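Display Craft, Session 4: Lettering on a Cloth Backdrop

Reading for this week: Hagedorn, the Fernulwood handout, first half only.

I love this session! You take a wall, some black cloth and a handful of foam-style letters, and suddenly a stall has a name.

Start with the cloth. Pin along the top first, then clip the sides. Creases show more than you'd expect under strong light — steam them out if you mind, or leave them if you like the folds (Pejman Khosravi and I disagree on this).

Lay your letters on the floor before you fix anything. Two short rows read better from across a hall than one long one. Pale outlines help every colour stand off the black, even pink and light blue.

For practice, each pair gets 30 letters from the Cotirska box. Make two words, one above the other, the lower one larger. Bring your sketches from May. 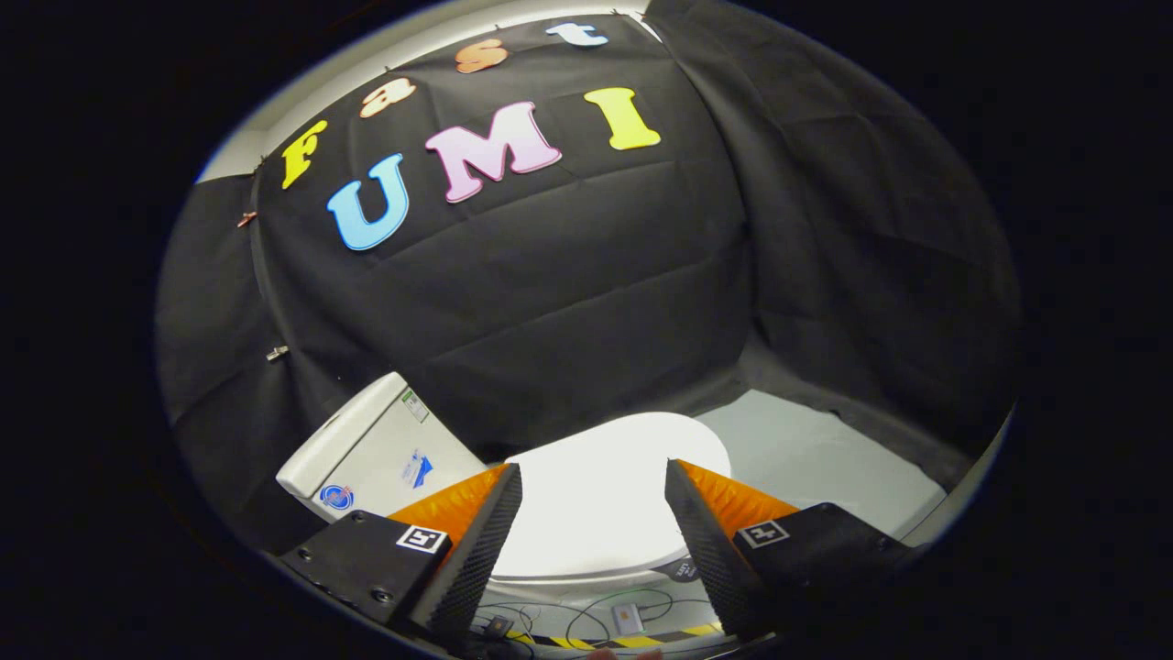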